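Ondia H2 Two-Finger Hand Gripper
Sedell / Handling tools / Grippers

Price and lead time on request. Current stock ships from the Sedell warehouse.

The Ondia H2 is a parallel gripper built for trials of household and light shop-floor work: clearing tables, sorting small parts, folding flat textiles, loading trays. It is supplied as a hand-held tool for recording tasks. The same fingers can be moved to an arm with the Ondia wrist adapter (sold separately).

Specifications
Fingers: 2, block type, replaceable
Maximum opening: 110 mm
Finger width: 22 mm
Service interval: 4,000 cycles
Duty: indoor, dry

What it can do now

Rigid objects with parallel sides are handled well. Cups, boxed goods, blocks and bottles within the opening range can be picked and placed on most flat surfaces. Folded cloth can be lifted by an edge if the edge stands clear of the table. Wiping works with a pad clamped between the fingers, at low force.

Thin items lying flat remain difficult. Paper, coins and washers need a raised edge or a compliant mat. Glossy tabletops add a second problem, as reflected light can hide the outline of a pale object from a wrist camera. We recommend testing on the surface the machine will work on, under the lighting it will have. 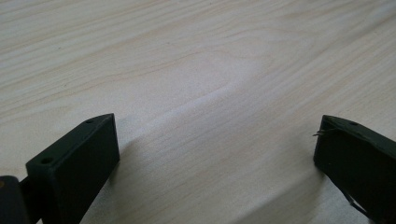
Bernadette Ó Conaill writes that her packing bench still gets cleared by hand at the end of each shift, and that a machine which manages the boxes but leaves the labels and tape ends has saved her one trip to the shelf. She would buy on the day it does both.

The limit she describes applies to every block-finger tool we stock. For mixed clutter, the Premach suction head is the better choice on smooth labels, though it will not pick up tape or string. Changing heads during a task is possible with the Rao coupling and adds to the cycle time.

Maintenance

Check the fingertips for caught fibers before each session and remove them with tweezers. Wipe the inner faces with a damp cloth. Do not use solvent. Tighten the finger screws by hand only. Replace both fingers together.

In the box
Gripper with handle
Fingers, fitted
Hex key
Printed setup sheet

Technical questions: Gearóid Ó Flaithearta, Sedell applications desk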